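Tinska Football League - Board Meeting
Minutes, February 26, 2020

Present: Maksym Semeniuk (chair), Khrystyna Tkachuk (minutes), Demyd Hladun, Myroslav Vakulenko
Excused: Gyula Vörös

1. Opening and last minutes

The chair opened the meeting at 7 in the evening. The minutes of the previous meeting were accepted with one correction: the name of the second team from Britora was written wrong in item 3 and is now changed.

2. Withdrawal of Jultbridge

Jultbridge has informed the league in writing that it will not play the spring half of the season. The club has 17 registered players and four of them have already asked for a transfer. Myroslav has spoken by phone with their coach, who is sorry but sees no other way.

The board discussed what to do with the results from the autumn. Demyd wanted to keep them, as the games were really played. Khrystyna answered that then some clubs have points from Jultbridge and others never get the chance. After a long discussion it was decided to remove all Jultbridge results from the table. Three votes for, one against (Demyd). The players are free to move until the first spring game, without a transfer fee.

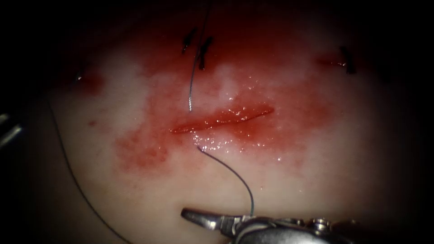

3. Medical cover at games

The present agreement for first aid at home games ends in July. Pawlak has offered to continue for 104 per game, which is the same price as now, but asks that every club has one own person at the field who knows the basics. Myroslav would like that the course for these persons is more serious than last year, when it was mostly slides. He wants them to see what a real cut looks like on a practice pad, with a straight open wound, red all around it and black knots in a row above, so that they don't get frightened when it happens on a player. They will not learn to sew, of course - their task is to press, cover and call. Khrystyna asked if the course can be held in the evening, because many club people work in the daytime. Myroslav will ask Pawlak.

Decision: the offer is accepted. Each club sends one name to Myroslav before the first spring game.

4. Field at Britora

The north end of the field is still too soft. Demyd visited it two times this month and could push his heel in deep near the goal. The club asks the league to pay half of new drainage. The total cost is 2000 for the part behind the goal and more for the rest, but for the rest there is no written price yet.

The chair reminded that the league has never paid for a field that belongs to a club. Demyd said that three other teams also use this field. It was agreed to wait for the complete price. Until then Britora may play its first two home games at Tinska, if the times are free.

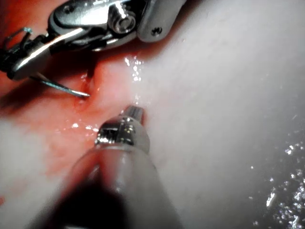

5. Spring schedule

With Jultbridge out, every team has one free round. Khrystyna showed a first version of the schedule with 40 games. Kickoff stays at 2 in the afternoon, except on the field at Tinska, where two games must be played after each other on some dates. The second game there starts at 4:30.

There was a question about referees. Two of the regular ones have moved away, and one is injured until summer. 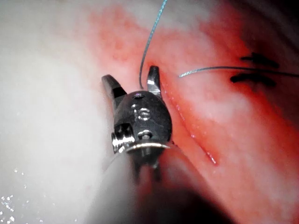 The chair will write to the referees who stopped in the last two seasons and ask if they want to come back for single games. Travel money stays as before. If a game has no referee three days before kickoff, the home club must tell Khrystyna - not the chair, as it was in the autumn.

6. Other matters

Gyula had sent a note about the league balls. Six are worn out and he wishes to order new ones from the same shop. Approved.

The board has not yet decided the place of the cup final. Clubs that are interested can write to the chair.

The meeting closed at 9:10.

Minutes: Khrystyna Tkachuk
Checked: Maksym Semeniuk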